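Ullico moves kitchen robot training into simulation, shifts work for line staff

Contract caterer Ullico has begun rehearsing its two-armed kitchen robots in a simulated galley before any new task reaches the floor. The change took effect in June at the company's Dumlao site, which prepares 266 breakfast trays per shift, and it has altered the daily work of the 18 people employed there.

Until this spring, new tasks were taught on the line. An operator stood at the station, guided the arms by hand and stopped the shift each time a grasp failed. Under the new setup, operators work from a desk next to the prep area. They run the task in software supplied by Milleo, review the attempts and mark the ones that are fit to try on hardware. Heating and reheating tasks were moved over first, followed by the handling of small cartons.

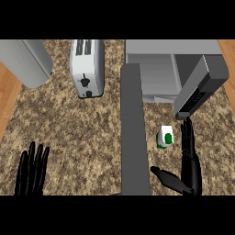
Simulated counter seen from above, with both robot hands, a toaster and a small white-and-green carton. Render: Milleo

Jerome Aquino, who manages the site, said the main effect so far is on scheduling. "We used to lose the end of the morning shift to teaching. Now the line keeps running and one person is at the desk." Two operators have moved to simulation review full time. Their posts on the line have not been refilled, and the remaining staff rotate through the packing station to cover them.

That rotation is the point under discussion. Edit Simon, shift representative at Dumlao, said packing is heavier work than tending the robots and that the desk posts should rotate as well. "Everyone on the line knows how a carton slips. That knowledge is worth something at the desk, and it should be paid at the desk rate." Ullico currently pays reviewers one grade above line operators. Training for the role takes two weeks.

Simulated tasks still need a supervised run on the physical station before release. Soft packaging remains a weak spot — the software treats cartons as stiffer than they are — and grip force is set by hand on site.

Ullico plans to extend the arrangement to its Vomton kitchen once the rotation terms are settled. Talks with staff continue.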